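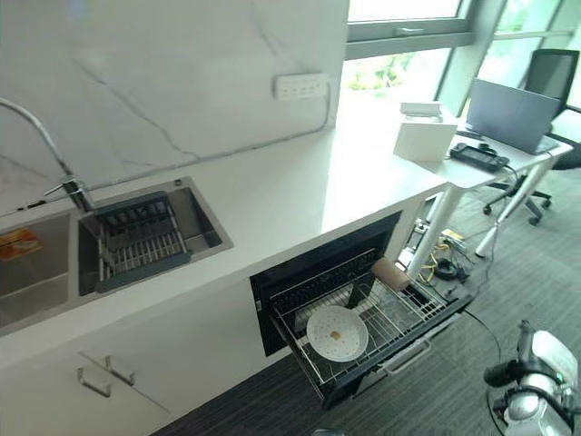
Kitchen counter with double sink and dish rack

Your list is smaller than you think (and that's fine)
Speaker notes, long version

Slide 1 – title

Wait for the door to close. Say hi, say thanks to Mwanaisha Magesa for squeezing me in before lunch. Ask who sends a newsletter for their business. Then ask who has sent one since August. Fewer hands, lots of laughing, and that gets me straight into it.

I write email newsletters for small shops. I used to do social posts for them too, and I still do a few, but email is the part I love and I'll try not to be a bore about it!

Slide 2 – the Gachanja list

Start with the story. Gachanja sells tea and spices, one shop plus a little online store. When I took over their newsletter they had 2,450 addresses and were very proud of it. The number was on the wall in the back office, on a sticky note, and it got a fresh sticky note every time it went up.

Then I looked at who had opened anything in the past year. 1,395 people. All the rest had been getting an email every other week and had never once looked at it. Some were old raffle entries. A bunch were typos, my favorite being a whole family of people at "gmial". (Pause here, people like this one.)

So I had to walk into the back office and talk about the sticky note.

Slide 3 – why I cut people

Go slow on this slide, it's the one folks push back on.

Mail providers watch what people do with your email. If a big chunk of your list never opens, your stuff starts drifting toward spam, and it drifts there for your good readers too. You're also paying for those addresses with most services. Gachanja's plan jumped in price at 2,000 contacts, so they were paying extra every month to write to people who weren't reading.

Open numbers are fuzzy now, I should say that out loud. Some mail apps load everything in the background and it looks like an open when it wasn't one. So I look at clicks and replies and orders too, and if somebody has done any of those I keep them, whatever the open column says.
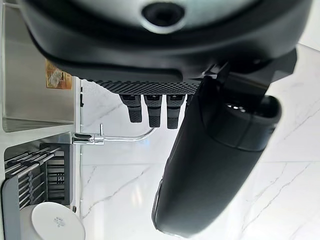

Akinyi Shirima

Slide 4 – the goodbye email

Read the whole thing aloud, it's short:

"Hi, it's been a while since you opened one of these. Want to keep getting them? Click the green button and you're in. If you don't, I'll take you off the list next week and there are no hard feelings. You can always sign up again at the shop."

That's it. No discount code. I tried one with a code at Skultano and we got a pile of clicks from people who grabbed the code and then went right back to sleep, so we ended up where we started and a bit poorer. With Gachanja we sent the plain version and 68 people clicked to stay. My client thought that was terrible. I was thrilled – that's 68 people who'd gone quiet and raised a hand when asked, and a few of them wrote back just to say hi.

If someone asks about subject lines: ours was "Should I stop writing?" I wouldn't get cuter than that.

Slide 5 – what to write

Okay, so now you have a smaller list. What do you send it?

I ask every new client to forward me the last few emails they wrote to a customer by hand. Not marketing, just regular replies. "Yes we have it, it's a bit stronger than the one you got last time, try using half." That's the newsletter! That's the voice. Then I open the newsletter they've been sending and it says "We are delighted to announce our seasonal collection" and I want to lie down on the floor.

Show the Pavlow before and after. Before has a banner, a second banner, a row of social icons and then the news. After has a hello and a paragraph about the new bike lights and a link. It took me less time to write than the old one took to lay out.

Don't read both out loud. Let them look. Drink some water.

Slide 6 – how often

I get asked this every single time so I gave it a slide. Pick a pace you can keep in your worst month. Pronov wanted weekly, I said monthly, we settled on every other week, and then the owner moved house and we went monthly anyway. Readers were fine. No angry mail at all.

What I'd stay away from is going silent for half a year and then sending daily for a sale. People forget they signed up, and the unsubscribe button is right there. So is the spam button, and that one hurts more.

Slide 7 – and social?

Keep it. Please don't go home and delete everything. I think of social as where strangers bump into you and email as where you talk to them afterward. The one change I'd make today is your profile link. If it goes to your home page, send it to a signup page that says what people will get and when.

(If I'm running over, skip the screenshot of the signup page and just say what's on it. One sentence, one box, one button.)

Slide 8 – homework

Sort your list by last activity. Look at the bottom. Write your goodbye email tonight while you're annoyed about it, then wait a day before you send it, and send yourself a test first and check the button on your phone. I once sent one where the button went nowhere and had to write an apology to people who weren't reading me in the first place.

Questions. Repeat each one into the mic, I always forget. Signup sheet is by the coffee, and yes, you can type your address in yourself so I don't make another "gmial".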